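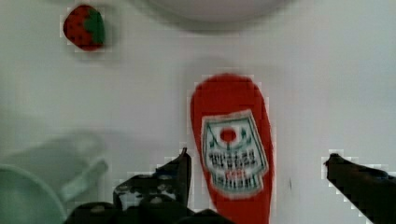
I've been spending my mornings teaching a robot arm to clear a toy picnic, and it has taken over my life a bit! The way it works at our end is that I hold the little controller, move my hand, and the arm across the table does the same (more or less). Every go gets saved, and once we've got 500 of them Ruth Garside feeds the lot to the Flillix software and we see what it has picked up. I'm on 142. The toy ketchup bottle is my current nemesis. With the fingers open on either side of it you'd think the hard bit was over, but look how much closer the left one is than the right – close both at that point and the left one gets there first and gives the bottle a shove. I've learnt to shuffle across a touch before I squeeze. The strawberry is much kinder, and I save it for when I'm feeling fed up.

Ruth's big rule is not to tidy up my mistakes. If I wobble on the way in and then sort myself out, that go stays, as the arm needs to see somebody getting out of trouble as well. What she does throw away is dithering. I had 21 goes binned in April for stopping halfway to think (I was having a sip of tea in at least one of them, sorry Ruth), and now I decide where I'm heading before I press record.

We also tried moving the arm by hand, the old way, where you take hold of it and walk it through the job. I rather liked it! You can feel the weight of the thing and it's much easier to be gentle. The trouble is your own sleeve ends up in all the recordings, and the Rowbotham arm is stiff at the elbow, so after 2 hours I could hardly lift a mug. Back to the controller for me.

Next up is the Dellano controller, which buzzes in your palm when the fingers touch something. Sinow have lent us one until the end of term and I've only had a quick play so far, but I was grinning like a fool. If you fancy a turn, come and find me before lunch – beginners are very welcome, and Ruth would like a few more pairs of hands in the mix so the arm doesn't end up copying all my bad habits.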